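Automation and Everyday Work
Unit 6 handout: Can machines do the chores yet?

Reading for this unit: course pack, chapters on handling and on home trials. Bring your notes from Unit 5 on grasp planning.

1. What counts as doing a chore

A washing machine is a robot by some definitions. It fills, heats, turns, drains and stops without help. What it does not do is collect the clothes, check the pockets, sort them, load the drum, move the wet load or fold it. When people ask whether machines can do the laundry, they mean those steps.

For this course a chore counts as done when three conditions are met: the machine starts from the state a normal household leaves things in, it finishes without a person stepping in, and the result would be accepted by whoever lives there. Most published demos meet one or two of these.

2. Why cloth is hard

A box has one shape. A shirt has as many shapes as there are ways to drop it. The machine has to find an edge or a collar before it can plan anything, and the shape changes again as soon as it pulls. Folding from a flat start is close to solved. Folding from a pile is slow and fails often.

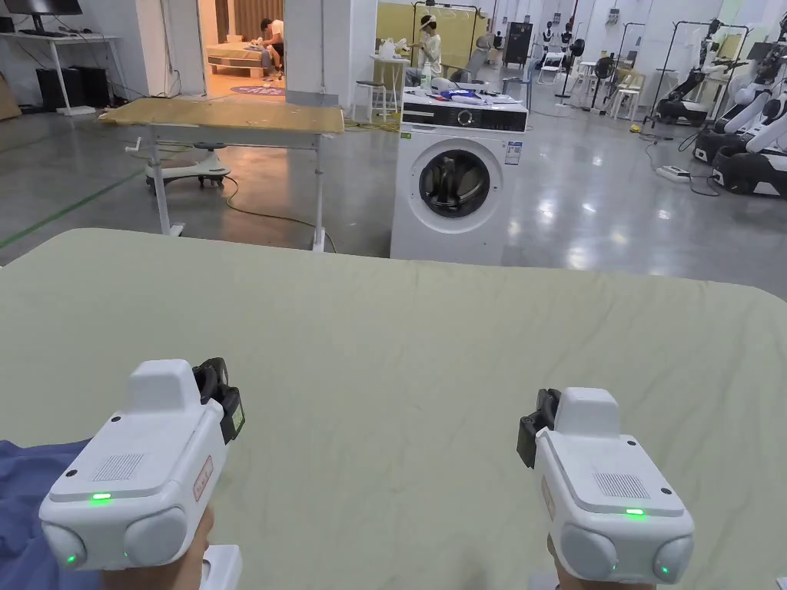 The Kvaran exercise used in class separates these two cases. Out of 433 attempts starting from a pile, 307 ended in an acceptable fold. Work out the rate, then ask what it would mean for a household with 40 items a week. Also note that an attempt was stopped after three failed grasps, so a longer limit would change the result.

3. Learning from people

Writing rules for every case does not work well for soft items. The common approach now is to record people doing the task and train on that. With hand-held grippers, a person can do the work using the same kind of jaws the machine will have. This is cheaper than steering a full arm from a distance – but the person also has better eyes and a better sense of touch, and those do not carry over by themselves.

4. Shop floor compared with home

The Berkthorpe and Rerville cases cover packing and parts sorting. Both sites changed the work to suit the machine: fixed bins, even light, one product at a time. A home rarely allows that.

5. For discussion

Pick one chore and list every step, including the ones you do without thinking. Mark which steps a machine could do today under the conditions in section 1. Troels Zoëga will take the Sesside group; everyone else stays in the main room.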